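3 min read

Progress report to the Kallstead Fund: open day at the Zivcombe workshop, November
Prepared by Kirstin Aitken

We had 337 people through the doors, and I am still smiling! Our plan had allowed for 200, so the morning was a squeeze and we ran out of visitor stickers well before lunch. The grant paid for the table demonstration, the printed guides and the bus from Tautahi, and all three were in use from the minute we opened at 10 a.m.

The table demonstration was the busiest spot in the building. Ashton Treloar ran it with two of our trainees, and each session lasted eight minutes. A visitor picked something from the basket, said where it should go, and then watched the arm try to move it to the tray. We had first thought of showing a polished routine on a loop. Ashton argued for letting people choose, and I'm very glad he won, as the misses drew as much interest as the good grabs. One girl from the Tautahi bus came back four times with a new theory about why soft things were harder to hold (she was mostly right).

We also put the wrist camera view up on a big screen beside the table. Several parents told us that this was when the whole thing clicked for them. You see how close the fingers have to get before the arm can do anything useful, and you find yourself leaning with it.

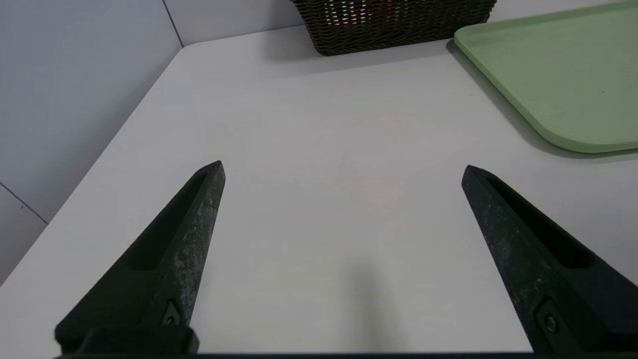

Wrist camera view of the demonstration table, with the basket at the back and the green tray to its right.

The fingers are showing their wear, with scuffs and pale speckles along the black. They still do the job, but a fresh pair is on our list for spring, and we can cover it from the equipment line already agreed.

A few things we would change. The line for the table blocked the way to the Plotarmont display, so that team had a slow first hour until we moved the rope. The talk at 2 p.m. was too long for younger children. The guides went quickly too: we printed 1,000 to cover the open day and the school visits after it, and we will need a second run sooner than planned. Parking was tight all day and we had two complaints, both answered.

Since the open day, three schools have asked us to bring the demonstration to them. Ashton is working out what it takes to pack the arm and table into the van, and he thinks setup can be cut to under an hour. We would love to try this with the Tautahi school first. The travel costs would fit within what is left of the events budget, and I will send the figures with the next claim.

Still to do before the next report: finish sorting the comment cards, book the second print run, and agree on a date with Tautahi. If anyone from the fund would like a turn at the table, please come. Ashton will happily run a session for you, and you can choose what it has to pick up.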